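Budget for the Hours, Then for the Arm

Every February the same argument comes around at Hetia, and I suspect at most shops our size. Somebody has seen a robot arm at a trade show, the price has dropped again, and the question is whether we put one in next year's budget. I think we keep asking about the wrong line of the budget.

The arm is the easy part to plan for. You get a quote, you add shipping and a stand, and you know where you are. What we left out last time was everything that teaches the arm to do something useful. We paid for the hardware in full and had 9 percent of the money left for collecting demonstrations. Ebbe Nordin, who signs off on our purchases, asked me in the spring why the thing was still sitting there. I had no good answer for him.

Hand-held grippers changed my mind about the order of spending. A person holds the tool, does the job with it, and the recording becomes training data. You can start before any arm is delivered. Our first batch came to 1,681 demonstrations, and 73 of those had to be thrown out, which I consider a decent rate for people who were learning as they went.

The cost is labor, and labor should be written down as labor. Borghild Backlund wanted ours listed under "equipment setup," where it would have looked smaller. I argued against that. If it takes 20 working days to gather enough material for one task, the budget should say 20 days, with wages next to it. 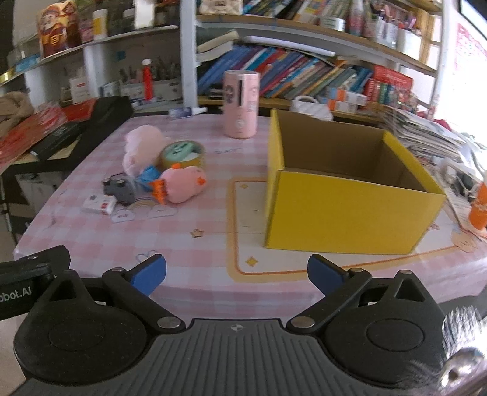

Variety costs money too. A bare bench with one part on it is cheap to record and teaches very little. Soft things, boxes, rolls of tape, patterned tablecloths, crowded shelves in the background -- all of it has to be bought, borrowed or found, and somebody has to move it between takes. Put a line in for that. Ours was zero, and people ended up bringing things from home.

So my proposal for next year is simple. Fund the grippers and the hours first, and hold the arm money until the second half. If the data is poor by then, we have lost some wages and kept the larger sum. Ragnvald Hägglund thinks the arm price will go up while we wait. He may be right, and I would still wait.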